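Three nights in a guesthouse in Arnden

Posted on December 9, 2012
by the author of this blog 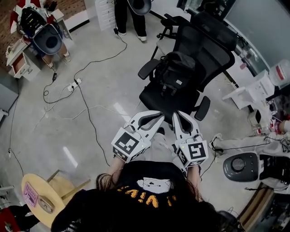
A backpack on an office chair.

I came back from Arnden on Thursday and I want to write down some things about the guesthouse before I forget them. A few readers asked me in the summer where one can stay there without paying the prices of the big hotels near the station, and at that time I had no good answer.

The place is called the Lam. It is a narrow house in the street behind the old corn market, with six rooms on three floors. I booked by telephone, because their website did not accept my dates. The woman who answered was patient with my English and repeated the price two times: 73 pounds for the night, with breakfast. For single travellers there is no reduction, which I find a pity, but it is the same almost everywhere.

My room was on the top floor, at the back. The stairs are steep and there is no lift, so if you travel with a heavy suitcase you should ask for the first floor. The bed was good, a little hard, as I like it. The window looks on the gardens and in the night I heard only the church clock. It strikes also the quarters – I got used to it by the second night. The shower needs a long time until it becomes warm. In the evening I let it run while I was unpacking, and then it was fine.

Breakfast is served from half past seven in a small room beside the kitchen. You choose the evening before, on a paper which hangs on the door handle. I had eggs on two mornings and porridge on the last. The bread comes from Atitz, the bakery on the corner, and it is much better than what I usually get in such houses. I bought a loaf there to take home, and also a kind of flat cake with currants whose name I did not understand.

The house has been a guesthouse only since 2000. Before that it belonged to a wool merchant's family, and there are old photographs of the shop along the staircase. I would have liked to know more, but there was nothing written under them.

For dinner I went twice to Isex, ten minutes on foot along the river. The fish pie is large enough for two persons. On Friday and Saturday you must reserve a table, on other days it is not necessary.

One practical thing: the guesthouse has no car park. If you come by bus, take the 279 and get off at the bridge, not at the market, otherwise you have to walk up the whole hill. I did this wrong on the first day, in the rain.

They close for the whole of January for painting and repairs. I paid in cash, but cards are also accepted now.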